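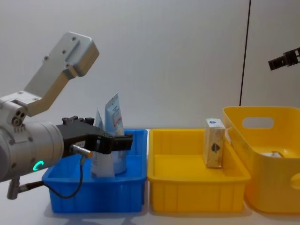

Left arm over the blue bin, fingers at the two tubes.

enar_shop
Shared bench build, two arms. Grip faults in April: 22 in 1,147 cycles. Most are tubes twisting when the fingers close high. Cable on the left gripper has a service loop below the wrist joint.

Domine
Loop is too long. It hangs in front of the bin. Shorten it and clip it to the bracket.

enar_shop
Tried a shorter one. It pulled tight at full wrist rotation.

nurero
Leave the cable. Lower the grasp point 14 mm and cut the closing force.

Domine
Lower and you hit the rim with the gripper body. Longer fingers first.

P. Mikkelsen
Disagree. I run stock fingers in a ribbed bin like that and approach at 19 degrees. No rim contact.

enar_shop
Will try the angle before I print fingers.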